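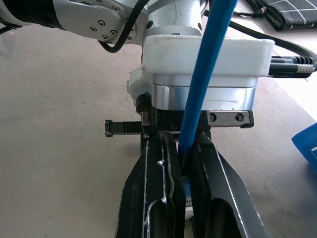
Can you bring your own mug to the Drosthorpe Soup Walk? Please do, as long as it holds hot soup and has a handle you trust.

DROSTHORPE, 2024-09-12 – I'm Moataz Soliman, I run the kitchen at Indeo on Cheema Street, and I get to write the press release this year because I complained about the last one. So hello! The Drosthorpe Soup Walk is back in February, and tickets go on sale tomorrow morning at nine.

If you've never been, you buy a ticket, you get a paper map, and you walk from kitchen to kitchen eating soup. We have 13 stops this time, all of them downtown except Larnia, the bakery out by the old rail bridge. Larnia is doing the bread for everybody again (the seeded rye, plus a plain white roll for kids) and also serving its own split pea, so it's worth the hike.

Last winter we sold 548 tickets and ran out of chowder before two o'clock. I heard about it at the gas station, I heard about it at my dentist's, and I'm still hearing about it. This year we're selling 800 tickets, and every kitchen has signed up to cook for the full crowd, with a second pot going by noon.

A few things have changed. The start is now the library parking lot on the north side, where there's room to stand around and argue over the map. You can walk the route in either direction – I'd go backward, personally, and hit the spicy ones early. Every stop will have at least one soup with no meat or dairy, and the ingredients will be posted at the door. Strollers are fine at all the stops, but Larnia has two steps and a narrow door, so ask at the window and they'll bring your cup out.

At Indeo we're making a red lentil soup with lemon and burnt onions, close to the one my mother made, though she'd want it thicker. I've been testing it on the staff since July and they've asked me to please cook something else.

We're holding back 100 tickets to sell in person at the Indeo counter, cash or card, for folks who don't like buying online. The rest will be on the Soup Walk website. Kids under five eat free and don't need a ticket.

Kitchens that want to be on the waiting list for next year, and reporters who'd like to come taste things, can stop by Indeo any weekday after the lunch rush and ask for Moataz. Snow date is the following Saturday.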